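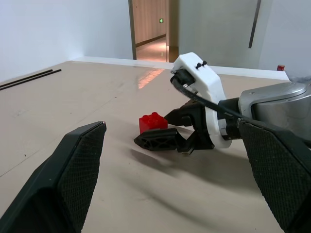
Jaime Carrilho lists used books on three marketplaces from a spare bedroom, and until November he set every price by hand. Now Ratel, the repricing tool from Indusine, does most of it. He gave it a floor and a ceiling for each of his 1141 listings and told it to check competitors every 5 hours.

The first week went badly. A rule meant for paperbacks was also applied to 300 textbooks, and several sold below cost. Arsen Boiko, who handles support at Indusine, had him split the catalog by category and turn on price alerts. Carrilho still prices signed copies himself.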